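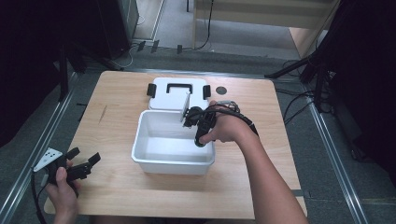 Do storage boxes with lids make a house tidier? They make it look tidier from the doorway, and for most of my family that has always been enough.

Filed under: Home diary / Clutter and storage

November 28, 2022

I have been won over to lidded boxes against my better judgement, or at any rate I've stopped arguing. The white plastic sort with a black handle on the lid and a black latch tab at each end. Open, with nothing in it, such a box looks like the answer to everything. I know this feeling and I don't trust it. I had it in May over the drawer dividers from Eneo, which now live in a drawer of their own.

The claim is that a lid keeps out dust. Fine. It also keeps out me. Anything I have ever put under a lid I have then bought again, and I could name the sticky tape, the picture hooks and the bicycle pump without getting up. A box with no lid is ugly and I can see what's in it.

Spent the evening on the cupboard under the stairs all the same. Got as far as the tins of paint, two of them Durier, a grey I disliked on the wall and evidently couldn't part with. They went back where they were. The candles went in a box. The extension leads went in with the candles, came out again, and are on the stairs as I write this.

I read the Zollex leaflet over supper, which was a mistake. It promises to give me back 100 hours a year. Hours of what? I don't spend 100 hours a year looking for things, I spend them looking at leaflets. There was a quote from a happy customer whose garage has been "transformed". I'd like to see that garage in February.

The sides of the box slope outwards a little, so it is narrower at the bottom than at the top, and anything square leaves a silly gap. I tried the photograph albums and gave up. Jumpers would do, but jumpers already have a shelf and have never complained. The lid does stand up nicely behind when it's open, I'll give it that. I'm less sure of the latches. Small plastic tabs and cold hands don't get on, and every latch I've owned has gone white at the bend and then snapped.

Labels are the next stage, apparently. I shan't. A label is a promise about the contents and I'd break it within the week.

Cupboard door shuts, just. Must ring about the boiler.

Recent entries
The drawer divider drawer
Cù bread bin, second opinion
Against hooks
What lives behind the ironing board
Paint tins again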